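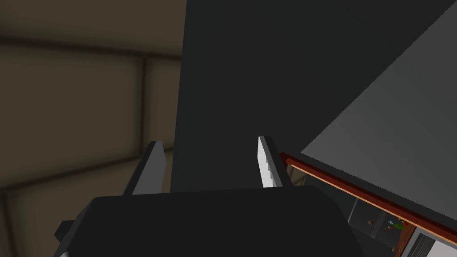

A garra aberta no simulador, vista da câmara do punho. Os dois dedos não seguram nada.

O braço que fechava a mão tarde demais

Por Duarte Salgado

Cheguei à Cirnby numa manhã de novembro, com chuva e sem pequeno-almoço, convencido de que ia ver um robô a partir pratos. Tinham-me falado de um braço que entrara "em conflito com um armário" e eu, que gosto destas coisas mais do que devia, já vinha a imaginar portas arrancadas, loiça no chão, um engenheiro com um penso na testa. Em vez disso deram-me uma cadeira, um café muito forte e um monitor.

O armário existe, mas a parte interessante do caso passou-se quase toda dentro de um computador. A Cirnby faz braços para cozinhas de lares e cantinas, coisas modestas: abrir uma porta, tirar uma taça, pousá-la onde alguém sentado lhe possa chegar. O software que decide os movimentos chama-se Flosis e treina numa casa simulada antes de alguém o deixar aproximar-se de uma casa verdadeira. Na simulação pode bater onde quiser, que não há conta de carpinteiro para pagar (no laboratório há, e eu vi a factura presa com um íman no frigorífico!).

Quem me explicou o que correu mal foi Amerley Addo, responsável pelos ensaios. Fala depressa, desenha enquanto fala e gastou-me meio bloco de notas. A avaria, disse ela, começou por parecer uma coisa de nada: em 38 de 1000 tentativas simuladas, o braço chegava ao sítio certo e ficava à espera. Dedos abertos, motores ligados, tudo verde no painel. Depois avançava mais um bocadinho. E mais um bocadinho.

"Um bocadinho quanto?", perguntei.

"O suficiente para empurrar o que estiver à frente", respondeu, e desenhou-me uma parede com uma seta.

Durante semanas a equipa tratou aquilo como um defeito do simulador. Percebo a tentação. Quem já jogou videojogos antigos conhece bem as paredes que se atravessam e os objectos que tremem em cima das mesas, e um engenheiro cansado às sete da tarde também já viu disso que chegue. Alguém escreveu "ruído de contacto" no registo e passou-se à frente. Nesse mês havia uma entrega, havia uma demonstração para um cliente, havia meia equipa com gripe.

O segundo episódio já foi com um braço a sério, na bancada do laboratório. Doina Gashi estava a um metro e tal, a mudar uma etiqueta numa prateleira, quando ouviu a madeira ranger. O braço tinha encostado os dedos à ilharga de um armário e continuava a fazer força, devagarinho, com uma teimosia de burro. Doina carregou no botão vermelho. O armário ficou com uma mossa, ela ficou com um susto e o projecto parou nessa tarde.

"O que me assustou foi a calma", contou-me ela na copa, a partir uma bolacha ao meio sem a comer. "Se aquilo desse um esticão, eu tinha fugido logo. Assim fiquei a olhar uns segundos, a pensar que era de propósito."

Fiquei a remoer esta frase no comboio de regresso. Temos todos uma ideia de acidente com robôs que vem do cinema, com faíscas e braços às chicotadas, e eu não saberia reconhecer um acidente lento nem que me estivesse a empurrar a cadeira.

Voltemos à causa, que me custou duas visitas e vários cafés a perceber. O Flosis calcula a distância até ao objecto a partir da câmara que vai montada no punho. Quando tem pela frente uma superfície grande, lisa e escura, sem um risco nem um puxador, a estimativa começa a escorregar: o programa julga que ainda falta caminho. Até aí tudo bem, acontece a todos os sistemas do género e por isso há uma segunda defesa, um limite de força que devia parar o braço ao primeiro toque. Só que esse limite estava ligado ao fecho da garra. Com os dedos a fechar, vigiava. Com os dedos abertos, dormia a sesta.
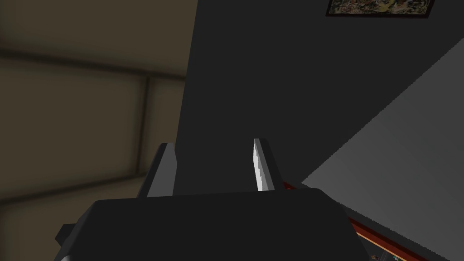 E porque é que o limite de força não funcionava com a garra aberta?

Por causa de uma opção tomada numa versão antiga, quando o braço só trabalhava em mesas vazias. O limite disparava a toda a hora durante as deslocações, por simples vibração, e a equipa desligou-o enquanto a garra viajava aberta. A opção foi copiada de versão em versão e chegou às cozinhas sem que a voltassem a discutir.

Quem encontrou a linha culpada foi Selvaraj Seneviratne, que entrou na Cirnby na primavera e, talvez por ser novo na casa, ainda lia os comentários no código. O comentário dizia "temporário". Ele mostrou-mo no ecrã com um ar muito sério e só depois se riu. A linha tem cinco palavras e sobreviveu a duas mudanças de escritório.

A correcção propriamente dita fez-se numa tarde. O que demorou foi o resto! Voltaram a correr as tentativas, desta vez com paredes escuras, portas sem puxador, painéis encostados uns aos outros, toda a espécie de cozinha aborrecida que o sistema detesta. Mudaram o limite para vigiar sempre, com a garra aberta ou fechada, e acrescentaram uma regra de que gosto bastante: se a distância prevista não bater certo com o caminho já andado, o braço recua um palmo e pede ajuda. Recua primeiro, pergunta depois. Perguntei se não ficava irritante e Amerley encolheu os ombros. Fica um bocado, sim.

Antes de dar o caso por fechado, a Cirnby pediu uma revisão de fora à Zendimlow, uma consultora pequena de segurança de máquinas. Foi lá Dilani Mollah, que me atendeu o telefone de um estacionamento, com um camião a apitar ao fundo, e não se mostrou nada impressionada com a história da câmara. "As câmaras enganam-se, isso já se sabe", disse. O que a incomodava eram as 38 tentativas. Estavam no registo, com hora e tudo, muito antes de a madeira ranger. No relatório dela há 111 observações, e a que vem sublinhada pede que uma falha em simulação seja aberta, investigada e assinada como se tivesse acontecido na bancada.

Na Cirnby levaram isso à letra. Agora há uma folha para cada falha simulada, em papel, que o Selvaraj acha um disparate e a Doina defende com unhas e dentes. Quando lá estive da última vez, a pilha ia em 200 folhas e ocupava o tabuleiro onde antes se punha a fruta. A maior parte era ruído, como seria de esperar. Quatro não eram, e uma dessas obrigou a mexer na maneira como o braço larga as taças, assunto que ninguém me quis explicar com a porta aberta.

Pedi para experimentar. Puseram-me uns óculos, fizeram-me assinar um papel e deixaram-me ficar ao lado do armário da mossa (não o repararam, a Doina não deixa) enquanto o braço se aproximava de dedos abertos. Encostou, mal se ouviu, e recuou o tal palmo. No monitor apareceu uma pergunta: "Continuar?" Confesso que dei um passo atrás antes de responder. Amerley carregou em "não" por mim e fomos almoçar.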